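Misiline (data collection method)

2019-08-03
By the Waltmont editorial desk

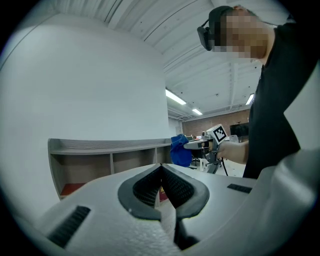
According to Partington, the method's main weakness is calibration drift between paired grippers, and its published error figures should be read per session. Misiline is a method for recording manipulation demonstrations with hand-held grippers in place of a teleoperated arm. Gripper pose is estimated from wide-angle video and, in some versions, from a square fiducial marker. In the Plenilport trials, policies trained on 63 demonstrations completed six of eight cloth-handling tasks. Three of the tasks required two grippers.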